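Westholm Parcel Lockers: Frequently Asked Questions
Last updated March 2026

Where are the lockers?
The Westholm lockers are on the Carnesell Street side of the building, to the left of the main entrance. There are 238 compartments in three sizes. You can reach them at any hour. The service desk inside is open from 8 a.m. to 6 p.m. and closes on public holidays.

Do I need an account?
Yes, if you want parcels sent to a locker. Sign up at the desk or through the Broseck app with a photo ID and a phone number. If you only want to send a parcel, you can pay at the desk without an account.

How do I address a parcel to my locker?
Use your own name, then your member number, then the street address shown in your account. Leave out the compartment number. Compartments are assigned when the parcel arrives, and you will probably get a different one each time.

How long will you hold a parcel?
Eight days from the time we send the pickup code. After that it goes to the desk for another week, and then back to the sender. Members who will be away can ask for one extension per parcel.

What can I send in one box?
Most household items can share a box if each one is wrapped. Drinks, packaged food, toys and small gifts are all fine for delivery inside the country. Glass needs its own padding on all sides, including the bottom.

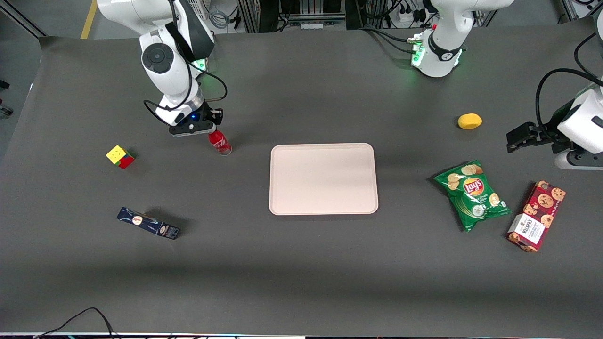 Drink bottle, puzzle cube and tray.

Can I send liquids?
Yes, in a sealed container placed inside a closed plastic bag. Tape the cap down and stand the container upright if the box is tall enough. We do not take alcohol, perfume, nail polish or anything with a flame symbol on the label. Open containers are refused at the desk.

How much does it cost to send?
The price depends on weight and box size. The heaviest parcel we accept is 3000 grams. For anything over that, the desk can book a Kushnir freight pickup, which is charged separately. Current prices are posted beside the scale and in the app.
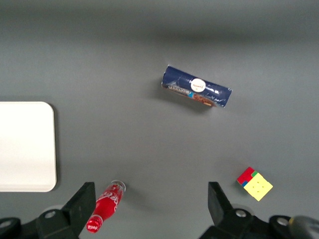 How should I pack food?
Choose food that keeps at room temperature and has plenty of time left before its date. Leave it in the maker's packaging and do not repack it into bags at home. Weight matters too: a soda bottle next to a roll of cookies, like the Coca-Cola and the dark blue package here, needs a layer of cardboard between the two so the cookies are not crushed. Put the heavier item at the bottom and fill any gaps with paper. Fresh, frozen and homemade food is not accepted.

My code does not work. What should I do?
Check that you are using the code from the latest message. Codes change if a parcel is moved. After three wrong tries the keypad locks for ten minutes. If it still fails, call extension 352 from the phone beside the lockers.

Can someone else collect for me?
Yes. Forward them the pickup code. If the parcel has already gone to the desk, they will also need their own ID and a note from you with your member number.

Will prices change this year?
The next price review is in September. Members will get an email before any change takes effect.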